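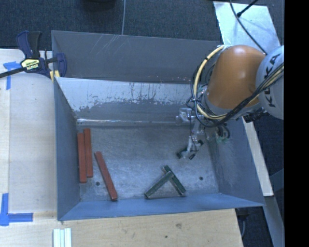 In the nineteenth chapter of Leviticus there is a short command to the farmer. When you reap the harvest of your land, you shall not finish the corner of your field, and you shall not gather the fallen pieces. You shall leave them for the poor and for the stranger. The Hebrew word for this corner is pe'ah, and whoever meets it for the first time usually thinks that he understands it. A corner is an easy idea. The near side of a big metal bin ends in a pointed corner, and a finger can be put on it. With a field it is more difficult. It may be round, or it may follow a river, and even if it is perfectly square the law does not say how far the corner goes into the middle. One step? Half of the field? The verse is silent, and the rabbis who came later had to make a whole tractate out of this silence.

Print this article | E-mail to a friend

The tractate is also called Pe'ah and it stands near the beginning of the Mishnah, the collection of oral law which was put together at about the start of the third century. Its first sentence is known to many Jews who have never studied the rest, as a version of it has its place in the morning prayers. It gives a list of things that have no measure: the corner of the field, the first fruits, the offering of appearance at the Temple, acts of kindness and the study of Torah. The company is surprising. A strip of barley is put on the same line with learning and with kindness.

Directly after this the rabbis do something very practical. They give a measure to the thing without a measure. One should leave no less than one part in sixty, they say, and even so the size of the field, the number of the poor and the greatness of the crop must be taken into account. I have read this passage with several groups and there is always somebody who protests. How can a thing have no measure and also a minimum? The usual answer is that the Torah itself demands no fixed amount, and that the sixtieth part was set by the sages. I find this answer correct but a little dry. A person who hears only that there is no limit may leave half of his field, and he may also leave two stalks and go home with a good feeling.

I came to this text by way of a farm. Severin Auer grows potatoes, carrots and some rye on 54 acres outside Prondham, and for many years he has permitted people to walk his fields after the harvest and take what remains. He is a Protestant, not a very strict one by his own account, and he had never heard of the Mishnah until a neighbor lent him the small commentary by Rüegg, in which the agricultural laws are explained for Christian readers. He read it in the winter, he told me, when there is time. Then he began to ask himself if he was doing it wrong.

"We let them have what the machine missed," he said. "But that is not the corner. That is only what I did not want."

The distinction is an exact one. The Torah knows several different gifts of the field, and they are not to be mixed. There is leket, the ears that fall from the hand of the reaper. There is shikhecha, the forgotten sheaf, from the twenty-fourth chapter of Deuteronomy: if you have forgotten it in the field, you may not go back for it. In the vineyard there are the single fallen grapes and the small clusters that have not formed properly. All of these come from accident. Pe'ah alone is different, as the farmer has to stop while the grain is still standing in front of him. He must see it and know that it is good, and not cut it.

What Ruth gathered in the field of Boaz was, at the beginning, simply the ordinary gleaning. She asks to follow behind the reapers, and the laws of falling ears are at work there. But then Boaz gives an instruction to his young men which goes beyond the law. They should pull some stalks out of the bundles for her on purpose, and leave them, and not scold her. So it must look like leket although it is really a present. Many readers have admired the tenderness in this. It is also a little comical if one imagines the workers, who were told the whole day to be careful and now have to be careless in a convincing way.

The book of Ruth is read in synagogues at Shavuot, in late spring, and the connection with the grain harvest is one of the reasons generally given. There is a further link. In Leviticus 23, where the festivals of the year are set out one after another, the command of the corner appears again, immediately after the offerings of Shavuot and before the feast in the autumn. It seems to be in the wrong place. Rashi brings the explanation of an early teacher: whoever leaves these gifts to the poor as he should, it is counted for him as if he had built the Temple and brought his offerings inside it.

About the way of giving, the Mishnah is very strict. The owner does not cut the corner and hand it out. It remains attached to the ground and the poor come and take it themselves. He may not choose a favorite among them. And the poor also have rules. If one of them throws himself down on the grain, or spreads his cloak over it to keep the others away, he loses it. They may not harvest with sickles, and they may not dig with spades, so that they will not hit one another. I always stop at this sentence, for it does not make the poor into saints. The people who wrote it had clearly seen a hungry crowd in a field.

The Talmud gives reasons why the corner should be at the far end of the field and not in the middle. In the middle, the owner could wait until no one is near and then quickly call his own poor cousin, and that would be robbery of the others. Or the poor would have to sit and watch all day, not knowing when he will begin to leave it, and this would waste their time. That the time of a poor man is worth something was not obvious to everybody in the ancient world. In our own welfare offices it is perhaps not always obvious either. I waited once for 33 minutes at a counter in Prendwood only to learn at which other counter I should wait, and I was there merely to accompany a friend.

Most authorities hold that outside the Land of Israel the law of pe'ah is not practiced in its full form, and it was never binding on a farmer like Auer. He knows it. Still, in the last season he left a strip of carrots at the end of the long field, beside the road, and put up a sign with the hours. People from Prondham came, and also a group from the kitchen at Ikero, which cooks for new arrivals. They went home with 3056 pounds. Auer had thought that the strip would be cleared in one morning, but it needed 5 days, partly because visitors were shy to pull up vegetables that nobody had yet harvested. Several of them went first to the cleared rows and searched there for the broken ones.

He had to walk over and tell them that the good carrots were the ones for them. An older woman did not believe him and asked to speak with the owner.

This April he sowed the long field again and marked the strip with four posts. It is somewhat wider now, and over one part in sixty, but he did not want to tell me by how much. I asked if he had taken a number from the book. He said that he had looked at the field for some time, then walked until it began to bother him a little, and put the post there.

Print this article | E-mail to a friend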